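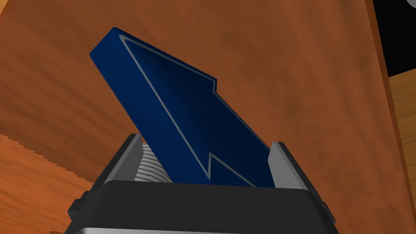 How long should I wait before I feed a new sourdough starter the second time? Wait a full day, then feed it again even if it looks dead.

That was the short version. The long one follows, as Riet asked for it and I have never knowingly passed up a chance to go on about flour.

Riet Van der Linden wrote:
> Mine bubbled like mad on the second day and has
> sat there like wallpaper paste ever since. I have
> thrown out two jars. My husband has started
> calling it the landfill project. Is it the flour?
> I'm using the white Marchetti from the corner shop.

It isn't the flour. Those early bubbles come from bacteria that move in, throw a party and leave. The yeast shows up later, usually when you've given up and are reaching for the bin. I'd keep going for 7 more days before blaming anything.

Swap half the white for whole rye if you can find it. Kalov sells a decent one, though the bag splits if you look at it sternly. Keep the jar somewhere mild - mine lives on top of the fridge next to the radio - and stir it whenever you walk past.

As for the smell of nail polish, that's hunger. Feed it more, or use less of the old stuff each time.

My own first starter died in May, in a hot car, on the way to a cousin who hadn't asked for it. She sent a very nice card.

Rye bread recipe to follow once I find the page. It has butter on it.

Pieter Dekker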